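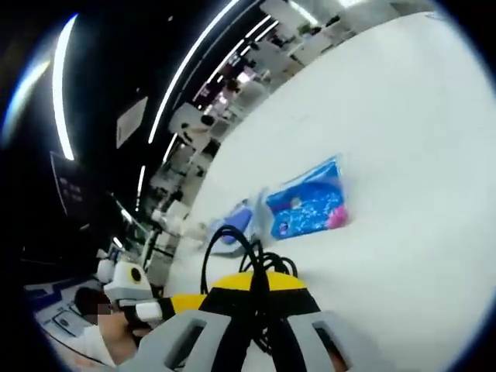
De quanto em quanto tempo se trocam as almofadas amarelas das pinças?
A cada 3000 ciclos, ou antes, se a borracha já estiver lisa.

Seren Morris escreveu:
> Troquei as almofadas dos dois lados e a pinça direita continua a
> fechar torta. Já reapertei tudo duas vezes. Desmonto o corpo?

Seren, larga a chave. Da última vez que alguém desmontou o corpo sobraram três parafusos e a pinça trabalhou na mesma, coisa que ainda hoje me tira o sono.

Começa pelo cabo. Se o laço ficar curto, puxa o corpo para o lado e o dedo vai atrás. Deixa 10 cm de folga e prende só na segunda abraçadeira. Depois faz o zero com os dedos bem abertos, nunca encostados, por muito que o manual da Coreck jure o contrário (a tradução é da Provness, está tudo dito).
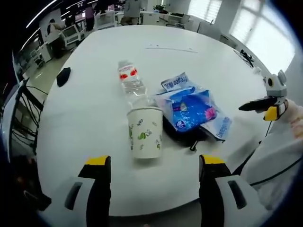 Dedos abertos, copo de papel e garrafa à frente.

Feito o zero, fecha devagar sobre o copo. Se o amassar de um lado só, o desvio está na guia: solta os parafusos dela, meio milímetro para dentro, aperta outra vez. Não passes de 7 no binário, que as roscas são de plástico e o Sánchez já não nos vende insertos fiado. 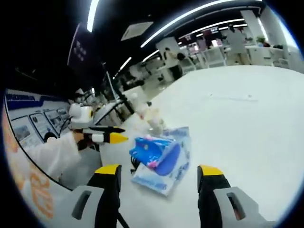 Equipa de Manutenção de Células

Só depois do copo é que passas às embalagens de plástico. Escorregam, brilham e fazem qualquer pinça boa parecer avariada, por isso não afines nada com elas. Se ao fim disto tudo continuar torta, manda-me o registo de posições e não mexas mais.

As almofadas velhas vão para a caixa de outubro. Sim, ainda é a mesma caixa.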